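The booth at the end of the packing floor

Every plan to automate a workplace comes with a slide about the dull jobs going away. I have sat through two of them at the Zerkix plant in Savcombe, and both times I wanted to ask who counts as bored.
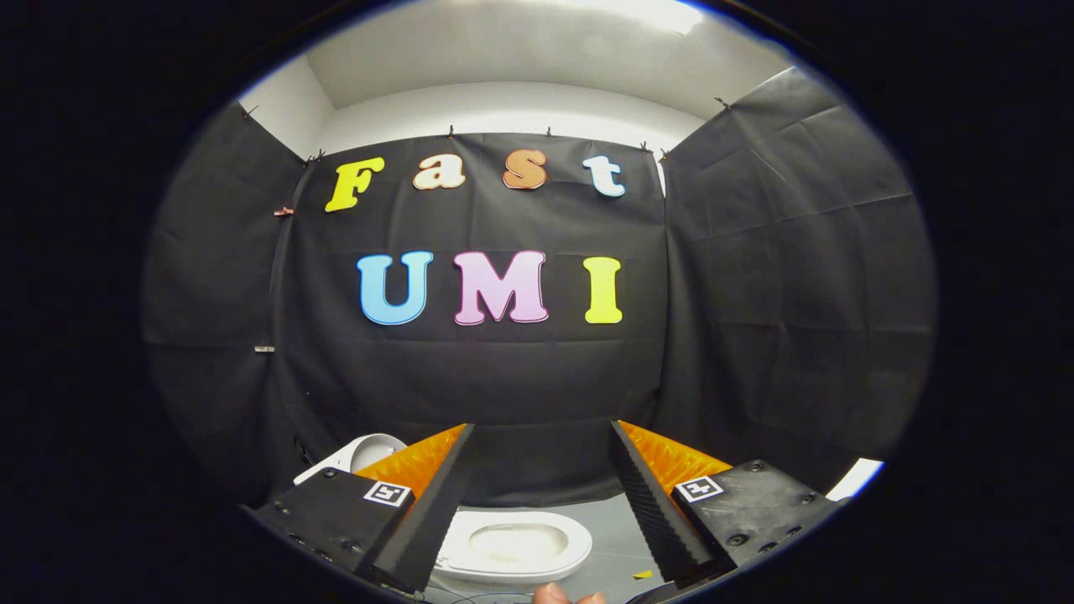 What arrived first was more handwork. Before a machine can pick anything up, somebody has to show it how, and at Savcombe that somebody is a packer taken off the line for half a shift. She holds a gripper, closes it on an object, moves the object, lets go, and does it again. The target last December was 911 good recordings per task. A recording with a fumble in it gets thrown out, so the real number of tries was higher, and the fumbles went unpaid in the sense that matters – they didn't count toward anyone's target.

Management calls this upskilling. I would like to see the pay slip. The 28 people who rotate through the booth earn the packing rate, and their wrists do the same kind of work they did before, only slower and with a tool in the way. The know-how they hand over was never written into their job descriptions, which made it easy to collect for free.

I'm told the people at Plinham like it. Some of ours do too. It's quieter than the line and you can sit down. I don't dismiss that. A chair is worth something at 5 in the morning.

But liking the chair is one thing and knowing what the recordings are for is another. The Mthembu report, which the company paid for and quotes from often, promises 1330 hours saved a year. It doesn't say whose hours. Until somebody puts that in writing, along with what happens to the packers once the teaching is done, I would advise them to ask for a better rate now, while the machine still needs them.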